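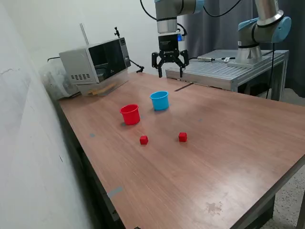

Depot staff ballot: result and what happens next

Search this site
Enter keywords
Go

28 Sep 2018

The ballot of members employed by Hurier at the Wornska bus depot closed at noon. Of 432 ballot papers issued, 200 were returned in favour of strike action and 185 against. There were no spoilt papers. Turnout was therefore above the 50 per cent threshold, and a simple majority of those voting supported action.

Transport is classed as an important public service, so a second test applies. At least 40 per cent of all members entitled to vote must have voted in favour. For a ballot of this size the figure needed was 173. The 200 votes in favour meet it. The branch has asked for the scrutineer's report to be posted on the depot noticeboard and in the drivers' room.

Notice to the employer

No dates have been set. The employer must be given 14 days' notice of any strike, unless it agrees in writing to accept seven. Hurier has been told the result, as the law requires, but this does not count as notice of action. Members should go on working as normal until they receive written instructions from the branch.

The mandate lasts six months from the date of the ballot. It can be extended to nine months if both sides agree. Action short of a strike was not on the ballot paper and cannot be called under this mandate. Members have asked whether they may refuse rest day working in the meantime. Rest day working at Wornska is voluntary under the present agreement, and individual members may accept or decline it as they always have. The branch is not asking them to do either.

Background to the dispute

The dispute concerns the rosters brought in last April. Before that date the early turns on the Gil road routes included paid time for walking from the depot to the relief point. The new rosters start the paid duty at the relief point itself. Hurier's position is that the walk is part of a member's journey to work. The branch's position is that drivers must first sign on at the depot and collect their duty card and ticket machine, and that they are at work from the moment they do so.

The company has offered to pay for the walk on duties that begin before 5 am. This would cover seven duties on a weekday and none on a Sunday. The offer was put to the members' meeting and was rejected on a show of hands. A further offer, to move signing on to the relief point, was withdrawn when it was found that the hut there has no secure store for ticket machines.

A separate matter, the length of meal breaks on split duties, is being dealt with through the local procedure and does not form part of this dispute. Reports in the local press have run the two together. Members speaking to passengers or reporters are asked to keep them apart.

Scheduling software

The rosters are produced with Kadance, which replaced the old system at the start of the year. The branch has no objection to the software. It has asked to see the rules entered into it, in particular the minimum allowance between the end of one piece of work and the start of the next. Hurier has supplied a printed summary but not the full table. The summary gives a single allowance for all relief points. The former agreement listed them separately, with a longer time for Gil road than for the bus station.

If your duty card shows a changeover that cannot be made in the time given, write the duty number, the date and the time you arrived on a roster query form. Hand one copy to the duty supervisor and put the other in the branch box. Forms without a duty number cannot be used. Do not shorten your vehicle checks in order to leave on time.

Talks

The branch has written to Hurier offering to meet and has said that it would agree to a conciliator being present. Any revised offer will be put to members at a meeting before a decision is taken on dates.

Change of address

Ballot papers and notices are sent to the home address held by the union, which may differ from the one held by the company. Several papers in this ballot were sent back by the post office. If you have moved, tell the branch in writing and include your membership number. Members who have transferred from another depot should also confirm that their record now shows Wornska as their workplace.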